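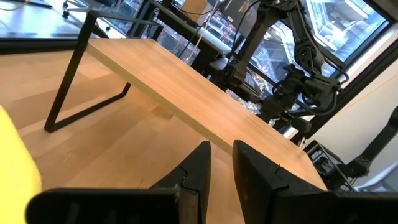 Most written rules for shared robot work areas cover the arm and stop at its base. They set a speed limit, a payload limit and a stop distance, and they say who may hold the pendant. The table, the cables and the window get a line under "environment," usually the word "suitable." I think this is the wrong place to economize, and I would like the next revision of the Laltevier bench rules to say so in numbered clauses.

Start with light. A glossy tabletop beside a large window returns a bright patch that moves through the day. A wrist camera exposed for the table in the morning will clip along the front edge by afternoon, and an arm standing against the glass is reduced to an outline. Our current rule asks for "adequate illumination," and a room with too much light passes it. The clause should require a reference exposure at the start of each session, taken with the gripper open over bare tabletop, and a second one whenever the blinds are moved. Locked exposure should be the default. Auto exposure should be allowed only where the log says it was on.

Then cables. The rule says they must be "secured." Valter Fonseca reads that as tied at the base, and Judite Sequeira reads it as tied at every joint. Both have signed off cells on their own reading. A cable tied at every joint with no slack will pull its connector at full wrist rotation. A cable tied only at the base can hang in a loop low enough to catch the table edge. What matters is the lowest point of the loop across the full range of motion, and that can be measured with the arm unloaded. Write down the pose and the clearance. The number of ties can be left to whoever does the job.

Third, the second arm. Clause 5 treats each arm as a separate installation with its own keep-out volume. Where two arms can reach the same tabletop, the parked one is an obstacle, and its parked pose belongs in the other one's record. At Tedow we had 3 stops in September from contact with an arm that was powered down and, on paper, absent.

Kornél Kocsis objects that more clauses mean more forms and that people stop reading forms. He has a point. The present checklist runs to 4 pages, and I would drop the page on labeling entirely, as it repeats the purchasing rules. The additions proposed above fit on half of one.

Mawuli Dramani would prefer to wait for the Sarkar draft. I have read it. It is careful about force limits and has no text on lighting or parked poses, so waiting gains us little. Comments on my wording should go to Fenna De Graaf before 22nd November, with the clause number in the subject line.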